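Call for participants: keep a household mending diary with Horkell

Do you have a jumper waiting for a button, or a pair of trousers that has sat over the back of a chair since the spring with its hem hanging down? If so, we would very much like to hear from you, and if your mending pile has grown into something that needs its own cupboard, so much the better!

Horkell is a small textile history project, and for our new study, Nenari, we are looking for 223 households who will keep a simple diary of the clothes they mend, alter, hand down, cut up for dusters or quietly put back in the drawer for another day. The diary runs through the whole of August and we hope it will become the heart of a new public collection on everyday clothes care, which we have wanted to make for a very long time.

Our interest began with a box of old needlework notebooks that came to us from a closed haberdasher's shop called Ezeani. The women who kept them (they were nearly all women, as far as we can tell) wrote down every darn and patch, the colour of the thread, and now and then a few sharp words about whoever had gone through the elbows again. We have spent many happy evenings reading them, and we kept wishing there was something like it for our own time.

Who can take part

Anyone aged 18 or over living in the UK. You don't need to be good at sewing. We would be delighted to have people who can turn a collar, and just as delighted to have people who own one needle and can't find it. Households of every size are welcome, including people living alone, students in shared houses, and families with small children and the knees that go with them.

What you would be doing

We will post you a paper diary, or send you a version to fill in on your computer if you prefer. Each time you do something to a piece of clothing, or decide against it, you write a few lines: what it is, how long you have had it, what was wrong and what you did. Most entries take less than 10 minutes. You are welcome to do your mending wherever you normally would, at the kitchen table, on the sofa with the radio on, or with everything laid out on the bed.
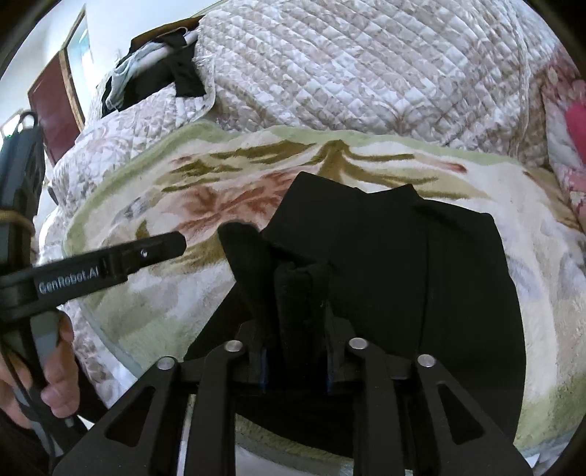

Do I have to finish the things I start?

Please don't worry about that at all. A half-sewn hem is as useful to us as a finished one, and we would much prefer a truthful note saying you gave up and had a cup of tea.

At the end of the month you post the diary back in the prepaid envelope. We may then ask if you would like to have a chat by telephone, for which there is no obligation whatever.

What you will receive

Every household that returns a diary will be sent a £10 book token and a copy of the printed booklet we are making from the study. It will be set in the same plain style as the old Gallia pattern leaflets, which some of you may have on a shelf somewhere, and we are printing 1000 copies. Your name will be left out unless you tell us you would like it included.

How to apply

Write us a short letter or email telling us who is in your household and a little about one piece of clothing you have kept longer than you meant to. Please include your postal address and say whether you would like the paper diary or the computer one. Applications should reach us by 25/07/2020 so that we have time to get the parcels out. If you need large print, do mention it and we will gladly send that instead.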